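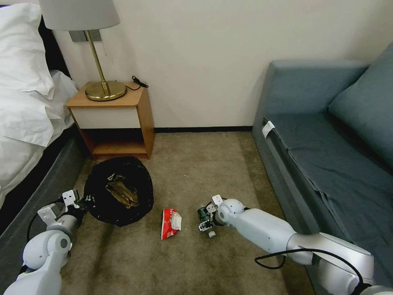
Clearing a guest room floor at Floda: trash bag in front of the nightstand, wrappers, and a small green can held in a gripper.

In December 2019 the Wikanen hospitality training program made its study visit to the Floda guest house, a property operated by Malance. Twelve trainees took part. The purpose of the visit was to observe how guest rooms are returned to order between stays and to compare the practice at Floda with the program's own course materials.

The group was received in the lobby and given a short introduction to the house. Malance recorded 3,004 room turnovers at the property over the preceding year. The trainees were then divided into 3 groups, each assigned to one floor.

Most of the morning was devoted to the first stage of the work, the removal of trash. At Floda this is completed before any bedding is changed. A black trash bag is opened flat on the carpet near the nightstand, and snack packages, wrappers and cans are collected from the floor into it. Several trainees had been taught to carry a bag from place to place, and the difference in method led to a useful discussion – particularly on the question of small items that come to rest near the sofa or against the base of the bed.

The second stage covered the bed and the furniture. Rooms at the property are modestly sized, with a nightstand and lamp beside the bed and a sofa along the wall. Staff explained that the open lower shelf of the nightstand is checked by hand in every room, as are the sofa cushions.

After lunch the group toured the linen store and the laundry. Time did not permit a visit to the kitchen, which has been deferred to the next study visit in April. The program extends its thanks to Malance and to the housekeeping staff at Floda. Trainees are reminded that written observations should be submitted to the Wikanen office before the spring term begins.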